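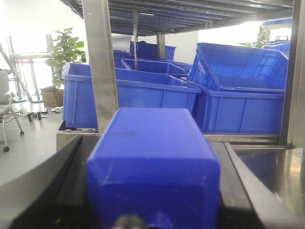

A blue block held between two dark gripper fingers beside a stainless steel surface.

Clultberg to start curbside pickup for hard plastics in January

CLULTBERG - Households in Clultberg will be able to put hard plastic items out with their regular recycling beginning in January, the town's public works department said Thursday.

The change covers toys, buckets, storage tubs, plant pots, lawn chairs and similar items that do not fit under the current rules, which accept only bottles, jugs and food containers. Until now residents have had to take larger plastic items to the transfer station on the Trellau road or put them in the trash.

Pickup will run on the same schedule as paper and cans, every other week. Items must be empty and free of metal parts where those can be removed with ordinary tools. Anything longer than 40 inches still has to go to the transfer station.

The town tested the service over the summer on the streets north of the rail line, where 927 households were invited to take part. Crews collected nearly 700 pounds of hard plastic in the first month. The department said the amount dropped after that as people finished clearing out garages and basements, then held steady through the end of the test.

The main problem during the test was garden hoses, which wrap around the sorting equipment and have to be cut out by hand. Hoses, tarps, shower curtains and other soft or flexible items will not be accepted. Toys with batteries or wiring are also excluded and should go to the electronics drop-off, open Saturday mornings.

Collected material will be taken to Testa, a plastics processor in Unance, where it will be sorted by type and ground into flakes for sale to manufacturers. The agreement with Testa runs for two years. The town will pay a fee per ton for sorting, and the department said that fee is lower than what it now pays to send the same weight to the landfill.

No increase in the household collection fee is planned for the coming year. The council will look at the cost again when the contract comes up for renewal.

Residents who need more space can ask for a second recycling cart. The department has 600 carts in stock and will hand them out in the order requests come in, one per address. Apartment buildings with shared bins will be contacted separately, and pickup at those buildings may start a few weeks later than at single-family homes.

A printed list of accepted items will be mailed with the next water bill. Copies will also be available at town hall and the library.

The transfer station will keep taking hard plastics at no charge. Its winter hours, 8 a.m. to 3 p.m. on weekdays, are unchanged.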